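About Zomevov

Zomevov is a small company for home office furniture and for the people who must sit at it every day. I am Gonçalo Amaral, and I started the workshop with my cousin after many years of fitting kitchens. Kitchens taught us to measure well. Desks taught us to listen, because everybody sits in a different way.

Today we have 3 ranges. Clanen is our open shelving for walls. Kwan is the simple table with 2 drawers, for children's rooms and for the corner of a bedroom. Vandon is the desk with the shelves built around it, and it is the one most customers write to us about.

The Vandon idea

Many of our customers have no separate room for work. The desk stands in the living room and must look good also in the evening, when the work is finished. For this reason we like open cubbies for the things which you want to see, and a door with frosted glass for the papers which you don't. We leave the middle open at the back, so the wall of the house stays part of the desk. In an old house with bare brick this is very beautiful, and a few flowers and a small picture are enough decoration.

The keyboard has its own pull-out tray in front of the desktop. We discussed this tray for a long time. Some people find it old-fashioned, but it leaves the desktop free for writing by hand, and a full-size keyboard with the number keys has its place on it.
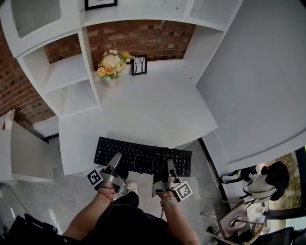 How we work with you

First you send us the measures of your wall and tell us what you keep on your desk. Please tell us the truth, also about the cables. We answer with a drawing and a price, and you may change the drawing as many times as you need before we cut anything.

Delivery and fitting are done by our own people. We take the packing away with us and we show you how to adjust the doors.

Visit us

The showroom is open from 10 in the morning until 6 in the evening. It is closed for the first part of September, when we do our stocktaking. You can bring your own chair to try it with the desks, many customers do this. There is parking behind the building, and the entrance is by the green gate.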